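Speaker notes: Keeping a two-arm bathroom cell in working order
Speaker: Diane Bélanger, with Suqin Xiong for questions
Session length: see programme. Please keep questions to the end.

Opening

Good afternoon, and thank you to the Tidurham organisers for the invitation. I speak today on behalf of the maintenance section at Prernport. Our section looks after the two-arm machine that works in the bathroom cell, and my subject is its upkeep. The control software belongs to our colleagues under Weidong Meng, and I shall pass any questions on that matter to him.

The talk has a narrow aim. Colleagues at other sites have asked how we set up the cell, how we check it and what we do when it goes wrong. Our written procedure is short, and most of what follows is taken from it.

(Pause for the title slide to clear.)

The cell and its tasks

The cell is fitted out as an ordinary domestic bathroom, with a basin, a mirror and a towel bar. The machine is asked to straighten towels, wipe the worktop and put small items back in their place. Towels take up most of the working time and account for most of the wear. Terry cloth sheds lint, it catches on any rough edge, and it pulls back against the grippers when it is drawn down from the bar.

The fixtures are treated as part of the machine. If the towel bar has shifted on the wall, the arms will be blamed for an error that is not theirs. Timothée Coste raised this in our first review, and the towel bar has been on the inspection sheet ever since.

Setting up

Please stress that the order matters.

The base is placed first and locked. The floor covering in front of the wall is ribbed, and a base that rests half on a rib will settle during the first hour of work. We therefore press down on each side of the base by hand before the locks are closed, and again afterwards.

The arms are then brought to the rest position and the joint offsets are read. We compare them with the sheet from the previous session. A difference on one joint is noted and watched. A difference on several joints of the same arm means that the arm mount is to be inspected before any work begins.

The last step is the reach test. Each gripper is sent in turn to the left bracket of the towel bar, to the right bracket, and to the middle of the bar, stopping short of contact each time. The operator stands at the side wall with a hand on the stop button. The test is carried out at reduced speed, without exception.

(If time is short, leave out the following paragraph.)

We used to run the reach test without a towel on the bar. Jianhua Jin proposed that it be repeated with the towel in place, and this is now the rule. Several faults that had escaped us on the bare bar were found in this way, among them a cable that was too short for the raised wrist.

Routine care

At the start of each shift, the gripper pads are wiped with a dry cloth and inspected for lint. Loops of thread caught at the edge of the pad are cut away with small scissors. They are never pulled, as the pad lifts with them.

The flexible wrist sections need the most patience. Dust and fibre gather between the ribs, and a soft brush is the only tool we permit. Compressed air was tried in February and was given up, for it drove the lint further in. While brushing, the technician bends the wrist gently in each direction and looks for fine splits in the covering.

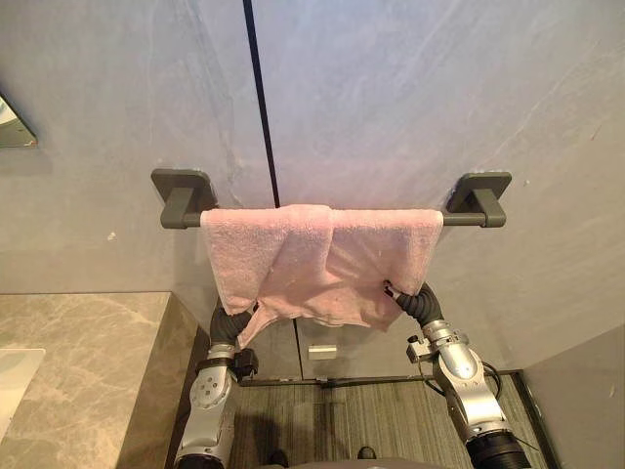
Cables come next. Any cable on the outside of an arm must have enough slack for the joint to reach its full travel, and no more than that. A loop that stands out too far will sooner or later catch on the worktop. Clamps are checked with the fingers first and with the driver second - a clamp that turns under the fingers is replaced, even if it can be tightened.

The pads themselves are changed after 800 grips. We keep 2 spare pairs in the cell and the rest in the Wonon cabinet in the corridor.

Faults and repairs

Three faults make up nearly all of our repair log: worn pads, strained cables and drift at the wrist. The first two are dealt with on the spot. For drift, the arm is taken out of service, the wrist section is removed and the D'Amico fixture is used to measure it on the bench. The record of the last 7 sessions goes to the bench with it.

No repair is signed off by the person who carried it out. After a wrist has been refitted, the full set-up is repeated from the base upwards, including both reach tests.

Closing

Copies of the inspection sheet are on the table by the door. Sites that wish to adopt it may do so freely, and we should be glad to receive their corrections. Suqin Xiong will now take questions on the wrist measurements.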